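Beltthorpe Toy Sorting Set: Data Card
6 Mar 2021
By Rostam Ahmadpour and Farzad Moradi

The set records the placing of small toys into open plastic bins on a matted tabletop. It holds 1,041 entries, of which 380 were added in February. Each entry gives the toy, the bin colour and the final resting position.
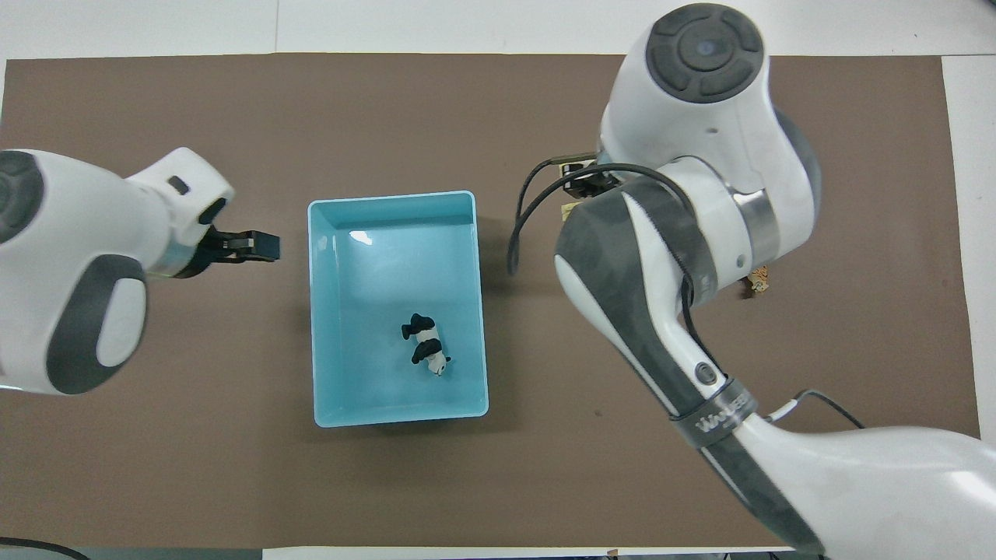 Bins are listed by the colour of the outside wall. Toys lying on their side are entered as "side", whichever way the head points. Entries lacking a bin colour have been withdrawn.

Corrections should be sent to the Vetlow office.

Related items
Akbari Shelf Set
Sinevov Drawer Notes, part 2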